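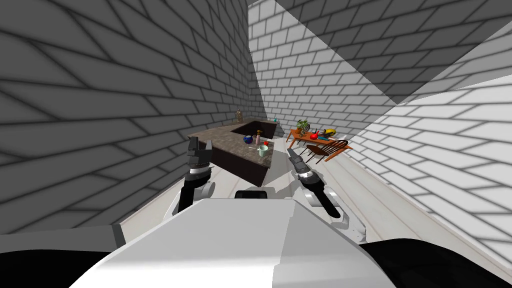 Kitchen set, simulated, with both grippers open near the island.

Call for participants: working group on good practice for simulated household manipulation

Zorndale is looking for participants to help write and test a set of good practice rules for operating two-armed robots in simulated kitchens. The work runs online. Applications close at the end of April.

The group is hosted by Zorndale and supported by Brindau, which provides the operator stations, and by Derkach, which keeps the session archive. You do not need to work for any of the three to apply.

Background

Teams that record robot work in simulation mostly follow house rules that grew up over time. One team starts every session with the arms folded, another starts wherever the last person left them. One team throws out a session if an object falls off a counter, another keeps it and writes "drop" in the notes. When sessions from different teams end up in the same archive, people who use them later have to guess which rules applied.

Last year Lev Koval and Solange Macedo went through 600 archived sessions and wrote down every rule they could find, stated or unstated. They ended up with 164 entries. Many of them overlapped and some contradicted each other. After merging, 39 draft rules were left. Those rules are what the group will work on.

What the draft covers

Start and end of session. Both grippers open and empty at the start. Arms clear of the counter before the first command. Session ends with grippers open again unless the task says to hold.

Approach and grasp. Speed limits near objects and near furniture, what counts as contact, how many attempts are allowed before the operator has to back off and reset.

Views. Which views have to be recorded, and what the operator is allowed to rely on. The current draft says an operator must check the wrist view before closing the fingers on any object with an open rim. Cups and bowls are the usual trouble. Seen from close up, the fingers can overlap a rim in the view without touching it, and people close too early.
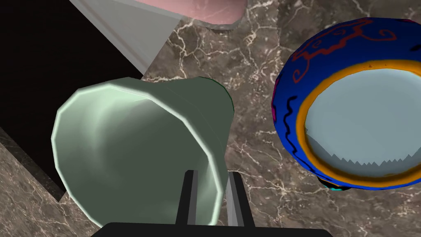 Close view of the fingers in front of a green rim, blue bowl to the right.

The wording of that rule is still open. Some reviewers want a fixed pause before closing. Others want the rule to say only that both fingertips must be visible. We expect participants to try both versions and report back.

Failures and labels. What gets kept, what gets discarded, and the words used to describe it. The draft has separate labels for a missed grasp, a slip, a drop, a collision, and an operator error. Arsen Polishchuk wrote the first version of this section and would be the first to say the line between a miss and an operator error needs work.

Simulation faults. Objects that sink into a surface, shadows that look wrong, fingers that pass through a handle. The operator stops, marks the time, and does not try to work around it. A session with a fault in it can be kept, but it has to carry the fault label.

Breaks and workload. Maximum time at the station, minimum break, and the right to end a session without giving a reason.

What participants do

You will run sessions on a remote station using the Stellov control software, following one version of the draft rules at a time. After each block you fill in a short form: which rules you used, which ones you could not follow, which ones you did not understand. You will also review sessions recorded by other participants and label them using the failure section, without seeing how the operator labeled them.

The kitchen set is the one used for most of the household tasks in the archive, with an island counter, a sink, and a table with a chair. Tasks are ordinary ones. Move a mug, turn a bowl, clear one end of the counter. We are testing the rules and how well they are written. Your speed and success rate are recorded, but they are not used to rank you and will not be published under your name.

Part of the work is done with nothing in the grippers at all. In these blocks you move the arms through a fixed list of poses and confirm that you can tell, from the wrist view alone, which way the gripper is facing and how far open it is.

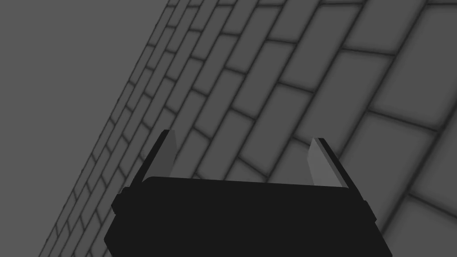

The pose list takes most people one full block to get through, and it has to be done before any of the grasping tasks are unlocked. If you lose track of the orientation partway through, stop and go back to the last confirmed pose. Please do not guess and carry on. The form has a line for it, and those entries are useful to us when we rewrite the section on views.

Group calls are held every Tuesday at 4 p.m. and last one hour. You are expected to attend at least every other call. Notes are posted the next day for anyone who could not make it.

Who can apply

We are looking for two kinds of people.

Operators. You have run a two-armed robot, real or simulated, as part of a job, a course, or a research project. Any make of robot is fine. You should be comfortable switching between an overhead or head view and a wrist view while moving.

Readers and reviewers. You have experience writing or using procedures, safety instructions, labeling guides, or standards in any field. No robot experience is needed. Past reviewers have come from lab work, warehouse training, and technical editing.

Everyone must be 18 or older, able to read and write in English, and have a steady internet connection. Operators also need a desk where they can work undisturbed for a full block. If you use a screen reader, a switch, or another assistive device, tell us in your application. The control software has limits in this area and we would like to hear what they are before you start.

You may not take part if you are currently paid by Stellov, since participants will be commenting on how the rules fit its software.

Time and pay

Operators are asked for 2 blocks a week. Reviewers work at their own pace within each review window. All participants are paid by the hour, including time spent on forms and on group calls. The rate and the payment schedule are in the participant agreement, which is sent with the invitation. Training time is paid at the same rate.

Participants who finish the full program may be named as contributors in the published rules. This is optional and you can decide at the end.

Your data

We keep the robot's movements, the recorded views from the simulation, your control inputs, and your forms. We do not record your face, your voice, or your room. Group calls are not recorded. Sessions are stored by Derkach under a participant code, and the list linking codes to names is held by Zorndale only.

You can withdraw at any time. If you withdraw, you choose whether your sessions stay in the archive or are deleted. Once the rules are published, sessions already used in the final comparison can no longer be removed, and the agreement says so.

How to apply

Send one page, plain text or PDF, covering:

Which role you are applying for, or both
Your relevant experience, with dates
One rule or instruction you have had to follow at work that was badly written, and how you would change it
Your time zone and the hours you are normally free

Please do not send a cover letter or a full resume. Applications are read by Muireann Ó Riain and Stepan Boiko. Those shortlisted for the operator role will be invited to a short trial on the remote station. Reviewers will be sent a sample section of the draft to mark up. Both are paid whether or not you are selected.

Questions about the role can be sent through the contact form on the Zorndale projects page, with "good practice group" in the subject line. Questions about equipment and connection requirements go to the Brindau station desk. Anyone who applied to the earlier review round and was not placed is welcome to apply again and does not need to repeat the sample markup.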